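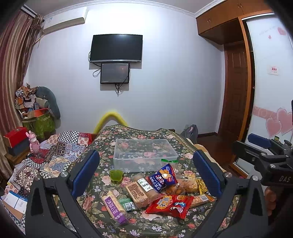 Learning to Pick Things Up
What we saw at the Wiltier open day

Most people can pick up a bag of bread without thinking about it. You reach out, your fingers close, and the bag comes with you. A robot can't do this until it has been taught, and teaching it takes a long time.

Wiltier is a workshop where people teach robots to do jobs around the house. Once a year it opens its doors to families and school groups. This year's open day was on Fri 28 December, and the work people were showing was packing food: taking snacks that are lying on a bed and putting them into a plastic box. These pages explain what the visitors saw and how it works.

What is a gripper?

A gripper is the part of a robot that holds things. It does the job that a hand does for you. Some grippers have fingers, and some use suction, like the end of a vacuum cleaner hose. The kind used for the snack job has two jaws that open and close. Each jaw has a soft-looking blue pad with ridges across it, held by black plastic arms.

The ridges are there for grip. Look at the bottom of your sneakers and you will probably find ridges there too. If the pads were flat and shiny, a smooth plastic wrapper could slide straight out.

You may be wondering where the rest of the robot is. For this part of the work, there isn't one. A person holds a gripper in each hand and does the job with them. There is a camera on the gripper, so while the person works, the camera records what is in front of the jaws.

Why doesn't the person just use their hands?

This was the question visitors asked most often. If you want to show a robot how to pack snacks, you could make a movie of yourself packing snacks. People have tried that, and it can help. But your hand has five fingers, a palm, and skin that can feel. The robot has two jaws. Many of the things your hand does, the robot has no way to copy.

When a person uses the same kind of jaws that the robot will use, they have to solve the problem the way the robot will. They can't hook a bag with a little finger. They can't scoop up a pile with an open palm. Every move they make is one that the robot could make as well.

You can try this at home with two pairs of kitchen tongs, one in each hand. Ask a grown-up first. Put some wrapped food on your bed and try to move it into a box. Start with something easy, such as a small carton, then try a bag of bread rolls. You will find that you need to go more slowly than usual, and that you look at things in a different way. You begin to notice edges and corners, and places where there is something to pinch.

Why are the snacks all different?

Aravind Amin runs the snack table at Wiltier, although at the moment there is no table in it. He chooses the things that have to be picked up, and he tries to pick a good mixture.

A small box is the easiest. It has straight sides and it keeps its shape when you squeeze it. The jaws go on either side, they close, and up it comes.

A long thin package is harder. If you grab it at one end, the other end droops or swings. It is better to hold it near the middle. Then there is the question of how to get it into the container. If it is longer than the container is wide, it has to be turned first.

A bag of bread is harder still. Bread is soft. Squeeze it too much and it gets squashed, and squeeze it too little and it stays on the bed. A bag like this may be tied at the top with a ribbon, and the ribbon can be useful. The gathered part near the tie is narrow, so the jaws can close on it without touching the bread at all.

Clear bags are a problem for the camera. You can see the rolls inside, but it is not so easy to see where the plastic itself begins and ends. Shiny wrappers are a problem too. When light bounces off them they can look white in one place and colored in another, and then look different again when the camera moves.

"Children are very good at this part," Aravind told one of the groups. "I ask them which thing will be the hardest, and they normally get it right before I've tried it."

Why on a bed?

Some visitors expected a clean white room with bright lights. There are rooms like that in robot labs, and they are useful for some jobs. But a robot that has only ever seen a clean white table can get confused when it meets anything else.

A real home is full of patterns. A bedspread might have roses all over it. There might be a patchwork quilt next to it, and clothes in a heap in the corner. A person knows right away that the rose is part of the cloth and the snack is on top of it. The robot has to learn that. It has to learn that a leaf printed on the cover can't be picked up, and that a green ribbon lying on top of the leaf can.

A bed is also soft. When you press down on a table, the table stays where it is. When you press down on a mattress, it sinks, and the things nearby may tip or roll toward you. The person holding the grippers has to allow for this, and so will the robot later on.

Then there is the container. The one used for this job is clear plastic, so whatever pattern is under it shows through. To a camera it can be quite hard to tell where the bottom of the box is. Inside it you see flowers, and outside it you also see flowers. People who work on this sort of thing like clear containers for that reason. They make good practice.

How many times do you have to show it?

If a friend shows you how to fold a paper boat, you might need to see it done twice. A robot needs many more turns than that. One complete go at a job, from start to finish, is called a demonstration. At Wiltier they recorded 400 demonstrations of the snack job in October, and they will have 800 when the job is done.

They are not all the same. If the snacks were put in the same places every time, the robot might learn only where to reach, without learning to look. So between turns someone moves everything around. The bread that was on the right goes to the left. Something that was standing up is laid flat. The container gets shifted a little, or turned.

Sometimes the person makes a mistake. A package slips, or it lands half in and half out of the box. You might think those recordings would be thrown away. Some are, but the ones where the person fixes the mistake are kept. A robot that has only seen perfect packing doesn't know what to do when something falls.

What happens to the recordings?

The recordings go onto a computer, where a program studies them. The program is called a model. It looks at what the camera saw at each moment, and at how the gripper moved next. Then it looks at the following moment, and the one after that, over and over.

At first the model is bad at guessing what the gripper should do. You could say it is like someone trying to play a piano piece they have only heard once. As it goes through more recordings, its guesses get closer to what the person did. When they are close enough, the model is put into a robot arm that has the same kind of gripper on the end, and the arm gets a turn.

Wiltier has two arms. The staff named them Mindia and Tresta. Mindia is the older one and makes a humming sound when she lifts. On the open day Tresta was the one being shown, in the room across the hall. She was packing wooden blocks, which is a job she learned last year. She doesn't know the snack job yet.

Visitors stood behind a yellow line while Tresta was moving. She stops if anyone steps over it. A robot arm doesn't know that you are a person and that it should be careful with you, so the people in charge have to make sure of that in other ways. There is also a red button on the wall that turns everything off. One visitor from each group was allowed to press it.

Does the robot understand what it is doing?

No, or at least not in the way you do. If you pack snacks into a box, you might be thinking about a picnic. You know that bread goes on top so it doesn't get crushed, and that a red snack bag with a cartoon on it is probably somebody's favorite. The robot has no idea what a picnic is, and it has never been hungry. It has learned that when the camera sees this, the jaws should do that.

It can still be useful. Some people find it hard to lift and carry things, or to grip small objects with their fingers. A machine that could tidy a bed or put food away would be a help to them. The people at Wiltier say that is some years off, and that folding clothes will be more difficult than snacks.

Some words to know

Gripper: the part of a robot that holds things.
Jaws: the two sides of the gripper that open and close.
Pad: the softer piece on the jaw that touches the object.
Demonstration: one complete go at a job, recorded so that a robot can learn from it.
Model: a computer program that has learned from recordings.

Coming to see us

School groups can book a morning visit through the office at the Sarmiento Street entrance. Groups are split in two, with one half going to the arms and the other half trying the hand-held grippers, and then they swap. The grippers are not heavy, but your hands do get tired - most children take a break after a few turns. Please wear closed shoes, and tie back long hair. Lunches can be left in the coat room.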